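Wistlow Spiced Nut Brittle – 200 g bag

Back in stock as of 3rd April, and yes, I can finally stop answering that email.

I make this brittle in a rented kitchen in Raledo, in small trays, and I've been making it long enough that I have opinions about sugar I never expected to have. It started as a Christmas thing. I cooked a batch every December for the neighbors, packed it in jam jars, and then one year I got asked for it in March, and again in May, and by the next winter I had a label printer and a second-hand marble slab and no free evenings.

So what are you getting? A thin, snappy brittle with roasted peanuts, cashews and a good handful of sesame, warmed up with ginger, black pepper and a bit of cardamom. It isn't hot. I've given it to kids who pick the pepper off their eggs and they went back for more. The pepper comes in late and mostly makes the caramel taste darker. If you want real heat, you want my chili one, which lives on its own page and has its own fans (they are a loud bunch).

The nuts come from Fakhoury, the wholesaler two streets over from my kitchen. I've tried cheaper nuts. I tried them for one whole summer, when I was trying to be sensible about money, and the brittle tasted fine on day one and like a cupboard by day ten. Fakhoury roasts to order and I pick up the sacks while they're still warm, which makes my car smell incredible for the rest of the week. 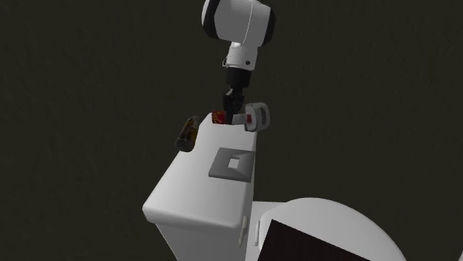
The sugar I cook a little further than most people would. Regular brittle gets pulled off the heat when it's a nice pale gold, and I let mine go to the color of strong tea, then get it off the stove FAST. There's a window of a few seconds there and I have missed it plenty of times. Burnt sugar doesn't go in the bag, by the way. It goes in the trash, and then I go outside for a minute.

Then in goes butter, salt and baking soda, which makes the whole pot foam up like a science fair volcano, and it all gets tipped onto the slab and stretched by hand while it's still soft. Stretching is the part that wrecks your fingertips even with two pairs of gloves on, but it's why you can bite this stuff without fearing for your fillings. Thick brittle is a dental event. I aim for thin enough that you can see light through the gaps between the nuts.

Sizes and prices

Single bag, 200 g: $16
Box of 4 bags: $58
Sampler (this one, chili, plain sesame, and coffee, one bag of each): $60

The sampler costs a touch more than the box of 4 because the coffee one is a pain to make. I keep meaning to raise the price on that bag alone and I keep not doing it.

What's in it

Cane sugar, peanuts, cashews, glucose syrup, butter (milk), sesame seeds, sea salt, ginger, baking soda, black pepper, cardamom.

Contains peanuts, tree nuts, milk and sesame. Everything I make is cooked in the same pots on the same slab, so please don't order any of it if you have a nut allergy, not even the plain sesame. I get asked if I can do a nut-free batch "just this once" and the answer has to be no. Sorry!

Keeping it crisp

Brittle hates damp more than anything. Unopened, the bag keeps for three months in a cupboard. Once it's open, squeeze the air out, fold the top down twice and clip it, or tip the lot into a jar with a tight lid. Don't put it in the fridge. I know it feels like the right thing to do, but it'll turn sticky and you'll write to me, and I'll have to tell you it was the fridge.

If it's already gone a bit tacky, ten minutes on a lined tray in a low oven will often bring it back. Let it cool all the way before you touch it. All the way – melted sugar holds on to heat like nothing else.

Things people do with it

Mostly they eat it over the sink. But I've also had good reports of it smashed over vanilla ice cream, stirred into oatmeal, and pressed around the edge of a chocolate cake. My own favorite is a few shards with a sharp cheese and a cold apple. The crumbs at the bottom of the bag are excellent on yogurt, and I'd be lying if I said I didn't sometimes crush a perfectly good piece to get more of them.

Shipping

I cook early in the week and ship once everything's cooled and bagged, so there can be a short wait if you catch me between batches. This batch was 216 bags, and the last one went quicker than I'd planned for. Each bag is wrapped in paper inside the box, but it's brittle, and some of it will break on the way to you. It was going to get broken anyway. If it shows up as actual dust, send me a picture and I'll replace it.

If you're near Raledo you can skip shipping and pick up from the shelf by the door at Utumeck, the coffee place on the corner. Choose "pickup" at checkout and wait for my email before you head over, please. They're very patient with me there and I'd like to keep it that way.

Gift notes

Type your message in the box at checkout and I'll write it out by hand on a plain card. No prices go in the parcel. Keep it to a couple of lines if you can – my handwriting starts well and goes downhill quickly.

The refill tubs are sold out until I find a lid supplier whose lids fit.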